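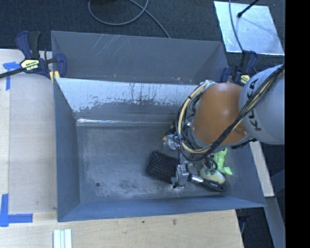 What is the military leave ordinance?

It is a proposed local law about people who work for the City of Pruden and who also serve in the National Guard or the Reserves. Today these employees may leave their job for military duty and come back to it, but the city stops their pay after the fifteenth working day. The ordinance would let them receive the difference between their city pay and their military pay for up to twelve months.

Who wrote it?

The first text was written by council member Beril Başaran, with help from the city attorney's office. Council member Bülent Akbulut joined as second sponsor after the section on health insurance was added. This page is kept by the office of Ms. Başaran. We try to explain the text in a fair way, but you should know that our office is in favor of it.

Is it already in force?

No. The council held the first reading and sent the text to a public comment period. The second reading and the final vote are planned for October. If it passes, it will apply to military orders that begin on or after January 1 of the next year.

How many people work for the city, and are all of them covered?

The city has 2,598 employees. The ordinance covers those who work 20 hours or more in a week and have finished their six months of probation. Seasonal workers of the parks department are not covered, and neither are people who work for a contractor of the city, for example the drivers of the Lins bus line. We received several letters from these drivers. Their pay is decided in the contract between the city and the company, and that contract is open again in two years.

How is the difference in pay calculated?

The payroll office takes the regular city salary for one month, without overtime. From this it takes away the basic military pay for the same month. Housing and food allowances from the military are not counted. If the result is more than zero, the employee receives it on the normal pay day.

A short calculation can help. An employee has a city salary of $4,400 per month and basic military pay of $3,529. The difference is $871, and the city would pay this amount each month while the orders last, up to the twelfth month.

What if my military pay is higher than my city pay?

Then you receive nothing from the city under this section, and you also owe nothing. The other parts of the ordinance – health insurance, vacation days, seniority – still apply to you.

What happens with health insurance for my family?

Under the current rules the family can stay in the city plan for 30 days at the normal price. After this, the employee must pay both parts, his own and the part of the employer. The ordinance changes this. The city would continue to pay its part for the same period as the difference in pay, so up to twelve months. You can also leave the city plan and enter it again when you return, without waiting for the yearly enrollment.

Does weekend drill count?

Weekend drill is not part of the new section. It stays under the present rule, which gives fifteen paid working days in a year for training. If your drill falls on a shift that you should work, you can use these days for it. Police and fire employees asked us about 24-hour shifts. In the current text one such shift counts as two days. The unions do not like this, and it may be changed before the vote.

Why was a petition delivered to the council?

The petition came from residents of the Foduvetti neighborhood. It asked the council to take up the question of military leave, which had been waiting in the personnel committee since the previous budget. It carried 1,382 valid signatures. Under the city charter a petition needs 1,000 to be placed on the agenda. The organizer was Necati Bilgin, a retired Army Reserve sergeant, and he answers questions about the petition himself. We do not keep a copy of the signatures in our office.

Are there people against the ordinance?

Yes, and their reasons are serious. Council member Jiahui Zou voted against it in the first reading. She said that the cost depends on events which the city does not control, and she would like a limit for each budget year. "If two hundred people are called at the same time, I want to know in advance which service we will cut," she told the council. She also proposed a maximum of six months in place of twelve. Her amendment will be voted on before the final text.

Some residents wrote that the federal government should pay for this and not a city. We publish these comments together with all the others.

How can I send a comment?

You can write by email, by letter, or fill in the paper form at the front desk of Zatine Hall. Please write your name and the street where you live. Comments without a name are read, but they are not put in the public record. Until now we have 674 comments in the record. The period was opened on Jun 17, 2025 and stays open for 60 days.

Can I speak at the second reading?

Yes. Each speaker has three minutes. The list is opened at the desk one hour before the meeting and is closed when the meeting begins. If you are serving away from home on that day, another person can read your statement for you, but please send us the text before noon. Interpreters for Spanish and Turkish are present at every reading. For other languages, we need one week.

I am an employee and I already have orders. What should I do now?

Give a copy of your orders to your supervisor and one to the payroll office. Do this also if the orders will begin before January. The present rules protect your position, and the ordinance does not take away any right which you already have by state or federal law. If your orders begin in December and continue in the new year, the current text does not cover you. We know this is not satisfying for the families in this situation, and Mr. Akbulut is preparing an amendment about orders which are already running.

Where can I read the full text?

The full text is nine pages and can be read at the clerk's office on the second floor of Zatine Hall, or at any branch of the public library. The cost estimate of the finance department is a separate document – please ask for it by name.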